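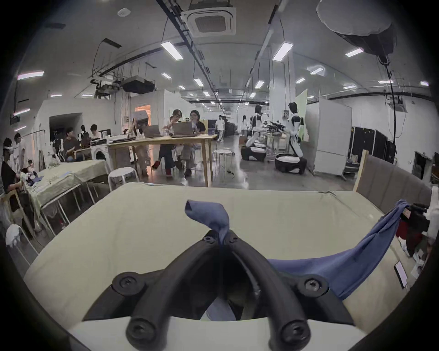
Chapter 7
Sorting Sounds: How Listeners Pick One Voice Out of Many

Stand in a crowded train station and try to follow a friend's story. Announcements play overhead, suitcases roll past, and other people talk on all sides. All of these sounds reach the ear as one combined pressure wave. The eardrum moves back and forth, and from that single movement the brain has to work out how many sources there are and which one matters.

This chapter deals with that problem. Chapter 6 described how the inner ear splits sound into frequencies. Splitting alone does not tell a listener which frequencies belong together. Two voices often share much of the same range, and one voice can cover another for a few syllables at a time. Listeners still follow the sentence, and they usually do not notice the gaps.

We begin with grouping by pitch and by timing. Parts of a sound that start together tend to be heard as one object. In the Norkau listening study, people heard pairs of tones, one of them at 690 Hz. When both tones began at the same moment, most listeners reported a single sound. When one began 45 milliseconds early, many reported two.

Section 7.2 turns to location. A sound from the left reaches the left ear first, and the difference in arrival time is well under a thousandth of a second. At higher frequencies the head also casts a sound shadow — the far ear gets a weaker signal. Both cues help separate talkers, though neither works well in a room with strong echoes.

Section 7.3 covers attention. Here the evidence is less settled. The Cuevas experiments, with 161 adults, suggest that an ignored voice is still processed to some degree. The Radent group argues that listeners simply switch between voices very quickly. We present both views and the tests used to compare them.

Before you read on, review these terms from Chapter 6: basilar membrane, critical band, masking, threshold.

7.1 Grouping by Pitch and Timing

A plucked guitar string vibrates at several frequencies at once, most of them near whole-number multiples of the lowest.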